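The man teaching a robot arm to fold his laundry isn't sure it ever will 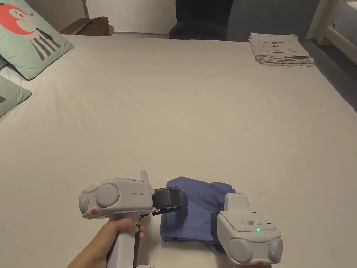
He started with shirts, which he now thinks was a mistake. "Everybody says start with a towel," he told me. "A towel is a rectangle. I wanted to know if the thing could do something I'd want done. I don't care about a folded towel."

The thing is a pair of secondhand arms he is rebuilding in a shared workshop called Vomodeck, on the second floor of what used to be a carpet store. The project is named Wodivier, and he won't explain the name. The arms stay at the workshop. The part he does at home is the folding, over and over, with a gripper in each hand, so that a computer has something to learn from.

I came to the interview doubtful. I have sat through enough home robot demos to know how much a short clip can leave out, and I said so before I had my coat off. He didn't argue.

"I'd be doubtful too," he said. "I am doubtful. I've got 207 folds recorded and I threw out a lot of them. My elbow was in the way, or I dropped a sleeve and went back for it. You don't want it learning that you drop the sleeve and go back for it."

Why do this at home on a bed, when there is a long table at the workshop? He shrugged. "I fold on a bed. Most people I know fold on a bed. If it only works on a table in a room with good lights, then I've built a thing for that table."

That is a better answer than I usually get, though it raises another problem. A mattress gives when you press on it. Sheets slide. I asked whether two stiff arms bolted to a frame could cope with a surface that moves, and he was quiet for a while before he said he didn't know. His first trained version, run at Vomodeck on a foam pad with a sheet pulled over it, managed a complete fold in 2 of its 6 tries. In the others it mostly pinched the pad.

"It was very sure of itself," he said. "It picked up a corner of the sheet and folded that."

He has spent $986 so far, by his own spreadsheet, and that leaves out the workshop dues and the first set of motors, which he cooked in May by leaving them holding a position through lunch. The replacement motors came from Ruvum, a small reseller he found on a forum. He likes them but says the mounting holes didn't match the drawing and he had to redrill both brackets. The joint controller board is a Gatchalian. About that one he said only, "It has a fan. You'll hear it."

I did hear it, on Monday evening, when he let me watch the arms run. The fan is loud enough that we had to raise our voices. The left arm reached for a T-shirt, took hold of the hem and lifted it. The right arm opened and closed on nothing, moved an inch, and did the same again. He hit the stop button before it could get any further and wrote something in a notebook.

"That's a depth thing," he said. "Or it's a calibration thing. Last week I would have told you for certain which."

What bothers me about the whole idea is the arithmetic. A shirt takes a person a few seconds. The arms, on a good run, take well over a minute, and someone has to lay the shirt out flat first, and someone has to stand by the button. I asked him what he would say to a reader who thinks he is doing more laundry now than before he began.

"That they're right. I've folded the same blue thing so many times that I've stopped wearing it. My own closet is a mess." He laughed, but he didn't take it back.

He does think the hand-recorded part is worth something even if the arms never get good. Using the grippers, he says, made him notice how much of folding he does with the flat of his hand, smoothing and patting, and how little of it is grabbing. A gripper has no palm. He has been sketching a wide, padded paddle that would clip onto one arm, and he showed me three pages of drawings, each with the clip crossed out and drawn again.

I asked if the paddle wasn't just a way to make the job easier for a machine that can't do it yet.

"Sure," he said. "So is an ironing board." Then he went off to find the other notebook, where he thought there was a version with a hinge.

He plans to record another batch once the brackets stop creeping. The pants, he said, can wait. He hasn't tried a fitted sheet and doesn't intend to.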